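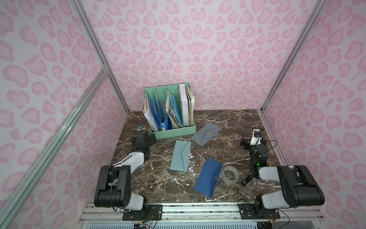 Trultier desktop file organizer in mint, with envelopes and tape for company.

Trultier Desktop File Organizer, Five Compartments, Mint Green
Sold by Brutum Office Goods
Item 571
In stock: 4

Every household has a pile. It starts as one letter you mean to answer, and by August it has a rubber band around it and its own chair. The Trultier won't answer the letter. It will make the pile stand up straight, and a pile that stands up takes far less desk than one that lies down and spreads.

It's a plastic organizer with five upright compartments and slotted sides. The slots let you see a little of what's in there, so you can't pretend it's empty. The mint green is a soft, slightly dental shade that we've grown fond of. It also comes in gray, for people who have meetings.

What fits

We loaded ours the way people load these things at home, meaning too much and in no order. It has binders at two of its stops, a light blue folder, and a good deal of paper that has led a hard life. The old yellowed bundle behind the white binder is the sort of thing you keep for years in case somebody asks, and then somebody asks for a different one.

Loose sheets will lean if you let them. Put them in a folder first, or put something stiff beside them. A fat binder can take a compartment all to itself, so if you own five fat binders, you own a full organizer, and should look at our shelves.

Envelopes can go in standing up, flap side toward you. Ours are still out on the desk, where envelopes prefer to be. They're from the Moges line, with a small gold mark on each, and come in slate, pale teal and royal blue. Sold separately, along with the packing tape, which has never once been where we left it.

Setting it up

Take it out of the box and put it down. The back of the desk is best, a bit off center, so the space in front of you stays free for whatever you were avoiding. No tools, no screws, no tiny bag of spare parts to save in a drawer until you move.

To clean it, empty it and wipe with a damp cloth. The emptying will take you most of an afternoon. We suggest a snack.

Please don't stand on it, or lift it by one side when it's full. We've had both calls.

Ordering

Orders over 110 dollars ship free. Smaller ones ship at the rate shown in your cart. For schools and offices, the Dirneo bulk desk handles anything up to 2000 units, and they'd be glad to hear from you, as it gets quiet over there.

Returns are fine for 4 weeks if the organizer is clean and empty. Check the compartments before you send it back. We've mailed home two birth certificates and a lasagna recipe, and we kept a copy of the recipe.

Page updated May 21, 2022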